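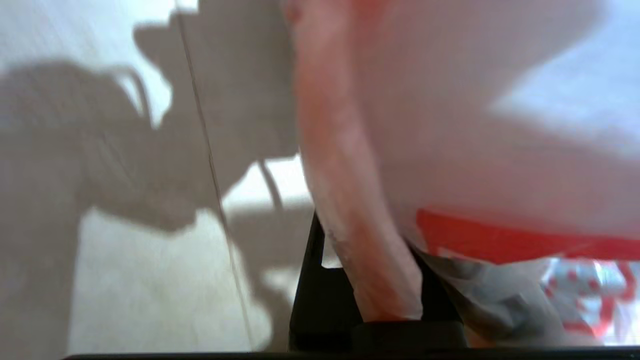 Cameron Geddes
Project lead, Irndale Bag Reuse and Packing Scheme

Progress note to Pastura, December 2023

Short one this time, packing day tomorrow and I am behind. Full accounts follow in February as agreed.

Bags first. Target for the period was 1,000 carrier bags brought in, sorted and sent back out full. We are at 2,313 in. Most are thin white plastic with red printing, the sort that crumple down to nothing and then take an age to flatten again. Handles are the weak point – if the gathered bit at the top has begun to stretch we don't put tins in it. Bread, crisps, nappies, fine.

Sorting now goes: flatten, check handles, check corners, stack. Split ones go in the sack for Flarnum, who collect every other week and have only missed the once. Would like a second sack. They said yes in principle, nothing in writting yet.

Packing. Seven drop-off points running, was four when we last reported. The newest is at Hauksdóttir, the bakery on the hill, and it fills up faster than the rest put together. Need to empty it twice a week and the rota hasn't caught up.

Room is OK. Light is better since the shelves were moved off the window side, and you can see a split in thin plastic much quicker when light comes through it. Heating still poor. Landlord chased.

Spending: on budget apart from labels. Bought the cheap ones, they don't stick to bags that have been folded, had to buy again. Cost about £40 which I have taken out of the travel line – please say if thats a problem.

Not done yet: the leaflet (text finished, no layout), the school visit (moved to February, their request), the scales. We are still weighing on the kitchen pair and big bags droop over the sides so the readings are not great. Quote attached for a hanging one.

Could you confirm the second payment date? Rent is due before it on my reckoning.

Cameron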